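Tunosus Hand-Held Gripper: Replacement Jaw Screws and Safety Notice

Updated 18 February 2026

If you own a Tunosus hand-held gripper, please read this page before you take it out of the drawer again, even if yours has never given you a moment's trouble. We love this little tool and use it nearly every day ourselves, mostly for the sort of fiddly kitchen work that robots are still so clumsy at, like picking up one utensil from a basket and leaving its neighbors alone. But a screw at the root of one jaw has been working loose on certain units, and we would much prefer you hear it from us than find it out with a fork in midair.

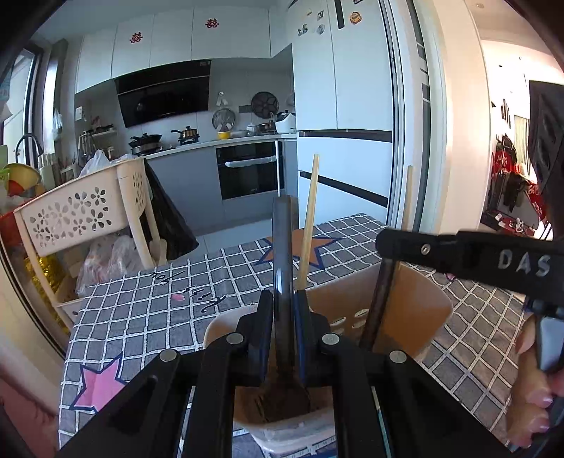

Sorico Gripper Service Team

The trouble came to us first from Arnout Verschueren at Van Acker, who was sorting chopsticks with his unit when the left jaw sagged, let go, and then snapped shut on the side of his thumb (a bruise and some strong language, thank goodness, and nothing worse). We took his gripper apart and found that the thread lock on the jaw screw had never cured properly. Once the screw backs out far enough, the jaw still closes, but it closes crooked, and thin things like chopsticks roll right out of it.

Affected units have a serial number starting with 1554, stamped inside the handle. Three owners have written to us so far, and we're grateful to every one of them.

To check yours, lock the trigger, open the jaws all the way, and wiggle each one gently from side to side. You should feel no play at all. If a jaw moves or clicks, please stop using the gripper. Don't just tighten the screw and carry on, tempting as that is! It will hold for a day or so and then let go again.
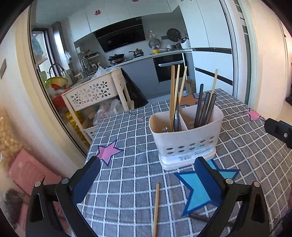
A good jaw ought to go on gripping straight for a very long time, and we now run every repaired unit through 500 open-and-close cycles before it leaves the bench.

The repair kit is free for affected units. It contains 2 new jaw screws, a small tube of Jetow thread lock, and a printed card with the steps. Let the thread lock sit overnight before you squeeze the trigger, please. If you'd sooner not do it yourself, send us the gripper and we'll fit the screws and mail it back at our expense.

Kits for other serial numbers can be ordered as a spare part. For either one, write to Darius Butkienė at the service desk with your serial number and mailing address.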